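Budgeting for a second arm on a PC teardown and assembly cell

Asked by jyimyim, September 4, 2018

We run a bench cell for desktop PC work: memory, CPU, cables. I have to submit an equipment request by October and need to split it between a second arm, fixtures and spares. Larkon quoted 3,002 for a set of fixture plates and stands, which looks high. Tristix has a lead time of 30 days on grippers. What do people buy first?
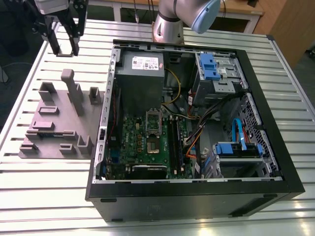
Cycle time is not the constraint. Our donor machines are old office towers and no two models put the connectors in the same place. The current plan is to work with the case on its side, opening up, and a printed plate to the left of it holding small parts. The CPU socket with its bracket lifted and the two long memory slots are the targets I would size the gripper for. Cables are out of scope until next year.

Jintana Yimyam

Answer 1 (accepted)

Fixtures first, then fingers, then the arm. Print the plates in house. Ours went through 2 revisions before the pocket depths were right, and a purchased set would have been scrap after the first. Put the Larkon money into a slotted aluminum table top if you do not have one, so the plate and the case can be clamped anywhere along it. 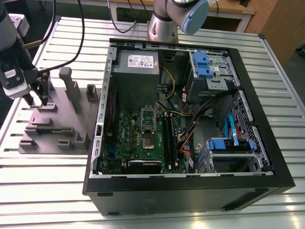 Tower on its side, fixture plate to the left, thin circuit-board strip in the long slot.

Before you request the second arm, check reach with the case in position. A tower lying down has high walls, and a short wrist will foul the rim before the fingers get to the board. Get the drawing from the vendor and measure to the far side of the chassis.
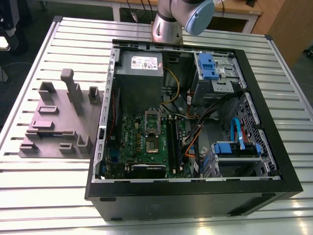 Also add a line for consumables. Fingertip pads, cable ties and donor boards all come out of the same budget, and sockets with bent pins are not repairable at a sensible cost. I carry 79 per month for this and it is usually spent.

Manee Wannasri

Answer 2

we got the Baysal arm, its fine. service contract is extra so ask

Answer 3

Check whether Grundeck still does trade-in on controllers. They did when we bought. No experience with Tristix.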